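Unit 4: Sorting and Grouping Solids
Handout for the December session, B. Katene

Work on the wooden board with the colored blocks. Each pair gets one board. Spread the blocks out before you start so that none of them touch.

Begin with color. Ask the child to find the red cylinder, then the green one. Both have a round top and a curved side, and children who sort only by color will put them in separate groups. Leave the groups as they are and write down what the child says. 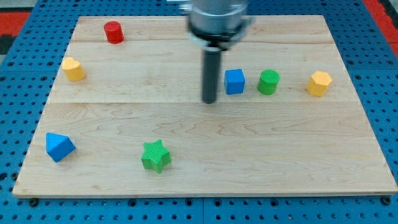

Next, sort by the shape of the top face. The blue cube has a square top, the cylinders have round ones, and the yellow-orange prism has more corners than the cube. Let the child trace each top with a finger before naming it. Allow 15 minutes.

Record sheets go to Keegan MacPherson by the end of class. Reading for next time: Cieślak, chapter 5, on faces and edges.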